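Drernik Hand-Held Gripper, Club Edition

For robotics clubs, after-school classes and teams that have run out of blocks to stack
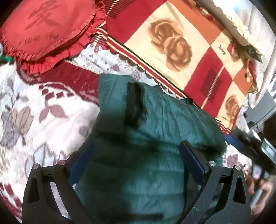 The Drernik is a two-finger gripper that a student holds and works by hand, so a club can start recording demonstrations on the first day and argue about arms later. The club who tested our current pads picked laundry as their season project, against our advice. Blocks have corners. Clothes have opinions. A quilted puffer on a bed full of patterned blankets is about as rude a test as you can set a pair of fingers: the shiny fabric slides, the stitched channels fold where they like, and the blanket underneath is always happy to come along for the ride. If your students can pick up the teal one and leave the roses behind, they can handle most of what a regional judge will throw at them.

What the fingers do

Each finger is a pair of linked bars on metal pivots, ending in a dark blue contact pad. The ribs on the pad are there for fabric. They also hold pencils, juice boxes and the sleeve of whoever is standing too close. Pads are sold in pairs and swap out with the small driver in the case, which you will lose, so we put in a second one.

The bars will scuff. Ours did. It makes no difference to the grip and gives the older students something to be smug about.

In the case

One hand-held gripper
Camera mount, fitted
3 pairs of ribbed pads
Two small drivers (see above)
Prastik recording software, one club license for up to 30 student logins
Printed course book, 22 lessons

About the course book

It was written by Precious Macapagal, who coached a middle school team through two seasons of the Esposito Challenge and has the patience to prove it. Lessons start with socks and work up to outerwear. Lesson nine is called "Why did it grab the blanket" and most clubs do it twice.

Students take turns recording, then trade files and mark each other's bad grabs. Marking is the part they claim to hate - and the part they get loudest about.

Can we use it in the Esposito Challenge?

Yes, in the Soft Goods class. The rigid bars are fine as supplied. Glue on the pads is not, and the judges do sniff.

Will it fit our arm?

It bolts straight onto the Brustia tabletop arm with the adapter plate, sold separately. Other arms need a plate of your own making, and drawings are in the back of the course book.

What age is it for?

Middle school and up. Younger hands can squeeze it but get bored before the jacket does.

Price: $2,125 per club kit. Spare pads and adapter plates are listed under Parts. School purchase orders accepted. Orders for the fall term close at the end of May.

Page updated Mar 9, 2025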